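My open day at Wekotero, or how I learned to drive a robot

I went along to the Wekotero open day in August with fairly low hopes, mostly because Kerstin Böttcher had a spare place and promised me lunch. I came home having missed my train and talked at my husband about sealant until bedtime, so it must have been good!

We met in the reception of the old Danen building at 10 and were split into groups of 6. Ours was led by Ritu Tyagi, who runs the teaching side, and she got us straight onto the floor (no slides, bless her).

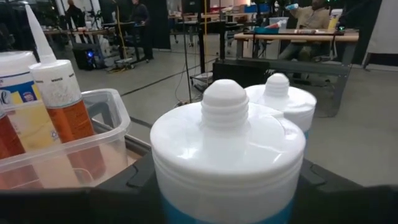 Teaching by remote control is a funny sort of job when you watch it up close. You sit or stand there, you move your own hands, and the arms do it after you, while everything gets recorded so the robot can learn from it later. For this task it's all cartridges and tubes, the sort you'd find in any DIY shop, and the bins make it harder than I'd expected. Two fat white cartridges standing that close together leave very little space for a finger to get down between them, and Ritu said visitors nearly always knock the second one when they go for the first. I certainly did. She also told us that a good teacher slows down just before the grip, which I tried to remember and then forgot the moment it was my go.

Each of us had 3 tries. Kerstin was annoyingly good at it, smooth as anything, and I put it down to her years of icing cakes. I kept squeezing too early (you so want to grab the thing!) and had to back off and start again.
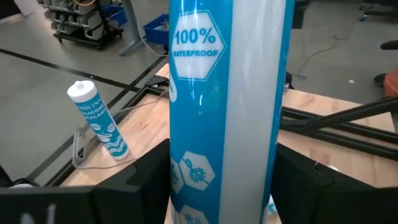
Do the bad attempts get thrown away?

Most are kept but marked as failed, so they don't get mixed in with the good ones. Ritu's team had saved 103 attempts that week before we turned up, and someone goes through them all afterwards.

Lunch was sandwiches from El Sherbiny round the corner, very good falafel, and a long chat with a man from Flallico who wanted to know about warehouse work and took pages of notes. Then we went back for the part I'd been looking forward to, using both arms at once. It's like patting your head and rubbing your tummy. My left hand would behave beautifully and my right would wander off by itself.

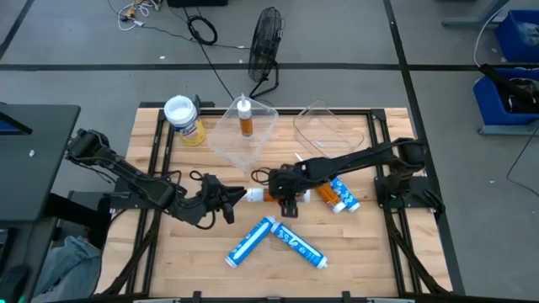 How long does it take to get the hang of it?

Ritu reckons on 30 minutes for picking up one item with one arm, and a good deal longer for both arms together. New starters practise in short spells, as your shoulders get tired and the recordings get sloppy.

I'd have stayed all afternoon if they'd let me. If you go, wear comfy shoes, because there's a lot of standing on concrete, and put your name down for the two-arm session as soon as you arrive. Kerstin and I are already on the list for the next one.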